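3. Materials and Methods

3.1 Part presentation and bin layout
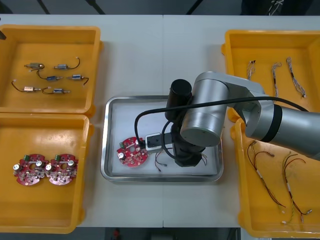
Figure 2. Bench layout with four yellow bins, two on each side of a central steel tray. The upper-left bin holds small solenoid actuators with attached leads.

The study compared two ways of presenting small parts at a kitting bench: mixed bins, in which parts of one family are placed loose in an open container, and slotted inserts, in which each part has its own recess. The mixed-bin condition used shallow open bins with flat floors (Figure 2). Bin position was fixed for the full length of the study, and the table surface was kept white under both conditions so that contrast between part and background would not vary from one station to the next.

Solenoids were chosen as the main part family for two reasons. They are small enough that several can be held in one hand, which is a known source of overpicking, and the attached leads tangle when parts are poured. Tangling was treated as a property of the part family and was not corrected by the experimenters. Parts were poured from a height of one bin depth and left as they fell.

3.2 Sites

Data were collected at two sites operated by the contract assembler Wovau. The Xolalpa site runs a single day shift and builds control modules in small lots, with frequent changes of product. The Alline site builds a narrower range of products in longer runs and operates both a day and an evening shift. The two sites use the same part numbering system and the same paper pick list, but they differ in how bins are refilled. At Xolalpa, the assembler refills the bin from a carton stored under the bench. At Alline, a material handler refills all bins on a line at fixed times, whether or not they are empty.

This difference could not be removed without disturbing production, so site was entered as a blocking factor. Effects reported in Section 4 are within-site effects unless stated otherwise. Changes of product at Xolalpa were logged by the shift lead, and picks made in the first ten minutes after a change were kept in the data set but flagged.

3.3 Pick orders

A pick order was defined as one printed list calling for parts from all four bins. The full set contained 3,000 orders, divided evenly between the two presentation conditions. Order content was generated in advance. Each order called for at least one part from each bin, and no order called for more than six parts of the same family. Orders calling for the same part number on consecutive lines were rejected and generated again, as pilot work had shown that assemblers tend to merge such lines when reading quickly.

The sequence of orders was shuffled separately for each site. Lists were printed in a single typeface on uncoated paper and clipped to the bench at the same height. Assemblers were told to work at their usual pace and were not told which measures would be taken from the finished kits.

3.4 Error coding

Finished kits were weighed and then opened for visual inspection. Weight alone was not a sufficient check. A missing solenoid and an extra connector housing can offset each other within the tolerance of a bench scale, and two of the solenoid types differ by less than that tolerance. Each kit was therefore assigned to one of the following codes:

C0: kit matches the order
C1: one or more parts missing
C2: one or more extra parts
C3: wrong part number, correct count
C4: correct parts, damaged lead or connector

Where a kit met the definition of more than one code, the highest-numbered code was recorded and the others were noted in a free text field. Code C4 was added after the pilot, when it was found that leads pulled from a tangled group were sometimes strained at the point where they enter the body. Such kits would have passed a simple count check.

A subset of 300 kits was coded a second time by a rater who had not seen the first set of codes. The first rater was E. Varela and the second was K. Ankrah. Disagreements were concentrated in C4, where the raters differed on how much bending of a lead should count as damage. The rule adopted was that a lead is damaged if the conductor is visible or if the connector can be moved on the lead with light finger pressure. All kits first coded C0 or C4 were then inspected again under this rule.

3.5 Time measures

Pick time was recorded from the moment the list was clipped to the bench until the kit was closed. Refill time was recorded separately and excluded from pick time at both sites. Timing was entered by the assembler using Gusance, the shop floor data system already in use at Wovau, by scanning the bar code at the top of the list. Scans out of sequence were treated as missing. No attempt was made to estimate missing times from neighboring orders.

Data collection at Alline closed on 19 July 2021. Collection at Xolalpa had closed earlier, in May, when the remaining lots of the control module were moved to another building.

3.6 Analysis

Error rates were compared using a mixed logistic model with presentation condition and order length as fixed effects, site as a block, and assembler as a random intercept. Pick times were log transformed before fitting. Order length was centered within site. The model was fitted once with the flagged product-change orders included and once with them removed, and both sets of estimates are given in Table 4.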